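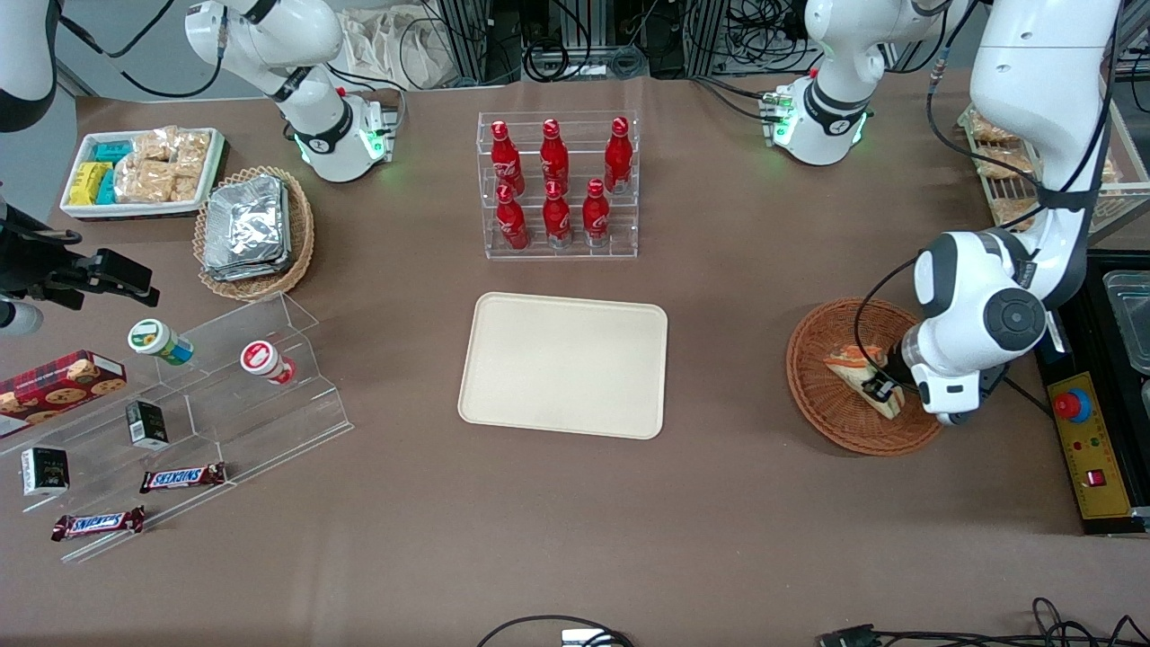
The Pamel setup at work: left arm in the sandwich basket, tray waiting in front of the Coke bottles.

2025-03-03

I run a small break room shop in an office building in Uralora. It sells drinks, packaged snacks, and a few fresh things that come in each morning. It has never made enough to pay a full-time person at the counter, so for years it was me for part of the day and an honesty box for the rest. When a company called Clakness started offering a two-arm robot counter as a monthly service, I asked for a trial. They call the system Pamel. I have had it on a table in my back room for most of the trial period, and this is what I think of it so far.

I paid the normal trial fee. Clakness knows I have a blog but didn't ask to see this first.

What you get

The service includes 2 arms, the mounts, a control box with an emergency stop, the computer, the software, and a setup visit. You supply the table, the power and the goods. You also supply the internet connection, and the quote I was sent did not mention that it has to be wired. I found out on the morning of the visit and had to run a cable down the hallway and under a door. If you are thinking of ordering, sort that out ahead of time.

The table matters more than I expected. My first one was a folding table, and the installer took one look and said no. The arms mount at the back edge, and when they move quickly the table takes the load. I bought a heavier one secondhand from Rácz, the restaurant supply place by the rail yard, and that has been fine. It needs to be deep, too. By the time you have an order tray in the middle and baskets on both sides, you use up a lot of surface.

Setup took most of a day. The longest part was teaching it where things go. You pick a layout on the screen, put your baskets and racks where the layout says, and then guide each arm to each spot by hand. After that you run test orders. I had thought I would be able to lay out the shop the way I wanted, but there are only 3 layouts to choose from at the plan level I am on. I went with the one that puts drinks in the center behind the tray, packaged snacks to one side and bread items to the other.

How an order works

A customer picks items on a tablet. The arms collect them one at a time and put them on the tray. When the order is complete, a light on the tablet changes and the customer takes the items off the tray. I have been running it with coworkers from the building as customers, with me standing next to it, as the trial terms require somebody in reach of the stop button whenever the arms are powered.

The arms split the table between them. One takes the bread side and the other takes the snack side, and either can go for the drinks. They don't both reach over the tray together. If one is there, the other waits. This is sensible and also the main reason it is slow. A single bottle is quick. An order with a sandwich, a drink and a bag of crackers takes long enough that people start looking at their phones. With a line of customers at lunch it would be a problem. In the middle of the afternoon, when I get one person and then no one for a while, it doesn't matter.

What it handles well

Bottles are the best item by a good margin. I put the Cokes in a clear stepped rack, so the back row stands higher than the front row and the gripper can get to either one. I did a batch of 50 bottle picks over a couple of quiet mornings and wrote down each one. It dropped none of them. On a handful it closed on the bottle too low, backed off and tried again without my doing anything.

Boxes are good too, as long as they stand up or lie flat. Cookie boxes, small cartons and anything else with square sides go fine. Candy bars are better than I thought they would be. I lay them on the front steps of a display with space between them, and the arm takes them from above. If two bars touch, it sometimes pulls both. The software then sees two items on the tray, puts up an error and waits for you. I would like it to put one back by itself. Support told me that is planned and could not tell me when.

Sandwiches surprised me. I use the triangular kind, in a round wicker basket, and I was sure they would end up crushed. There is a grip force setting for each product, and after some trial and error I found one that holds the bread without leaving much of a dent. The default was too strong. I lost several sandwiches finding the right number and ate two of them for lunch. The other thing to know is that the force setting goes with the product and not with the shape, so when my bakery changed the bread I had to do it over again. A thicker crust needs more squeeze, a softer loaf less.

What it doesn't handle well

Clear plastic bags are the worst. The crackers I sell come in them, and the cameras seem to have a hard time telling where one bag stops and the next begins. The gripper goes down between two bags, or catches a corner, and the bag swings on the way to the tray. Most arrive. Some fall on the table. I have started to spread the bags out, which helps, but it means I can stock fewer and have to refill more often.

Shiny foil packets are a milder version of the same trouble. In the morning they are fine. When the sun comes through the side window they get worse, and I now keep the blind down. A different building with different light might never see this.

The small yogurt drinks are a mixed case. Lying on their sides they get picked up well. Standing, they tip when the gripper brushes a neighbor. I lay them down on the top step of the display and that is that.

Cables

There are a lot of cables. They come off the arm bases, run behind the table and also cross the front edge. The pictures on the Clakness site show a clean counter, and mine does not look like that. I asked if there was a cover or a channel for them and was told it comes with the permanent install and not with the trial. For a back room I can live with it. In front of customers I would not want it, and it is also a nuisance to wipe down a table with cables on it.

Noise is low. There is a steady fan sound from the computer and a soft whir when the arms move. I can talk on the phone next to it.

Daily work

I had hoped this would save me time, so I kept track. In the morning I stock the baskets and racks, which takes longer than filling a shelf would, as each thing has to be in its place and facing the right way. Then there is a short startup check in which each arm goes to its marked points. If someone has bumped the display, the check fails and you move it back. I put tape on the table to mark the corners of everything and that has cut down on failed checks.

During the day I clear errors. In the first week there were many. After I changed the bag spacing and the sandwich setting it went down to a few a day. Almost all of those are bags.

At closing you park the arms, turn off the power and take out the fresh items. There is a log you can download, with every order and every failed pick in it. The log is good. It is plain, it opens in a spreadsheet, and it showed me that I was wrong about which snack sells best.

Cost

The trial is 300 a month, with the setup visit included. The regular plan costs more and runs on a yearly contract, and the price depends on the number of products and on whether you want the permanent install. My quote for that came with a request not to publish it, so I won't. For a shop my size it would be hard to cover from snack sales alone. If I still had to be in the room with it, it would make no sense at all. Clakness says the permanent version has a guard screen and can run without a person next to it, and I have asked to visit a place where it does. They offered me one in September. That is a long way off, and I have asked if there is one sooner.

Support has been decent. They answer email the same day, and when the right arm lost its position during the second week they connected remotely and fixed it while I waited. I had to explain the problem to two different people first. The manual is short and skips things. It tells you how to add a product and leaves out how to remove one. (Hold down on the product name, then choose archive.)

Would I keep it

On the trial terms, I am going to extend by a month. I want to try it with the bagged crackers moved to boxes, and I want to see what the next software update does with double picks. My supplier can get the same crackers in a carton for slightly more.

If you sell mostly bottles, cans and boxes, and your customers come one at a time, I think it is worth asking for a trial. If most of your stock is in soft bags, I would wait. Either way, measure your table, and ask them about the wired connection before the installer is standing in your doorway.

I will post again when I have the new log.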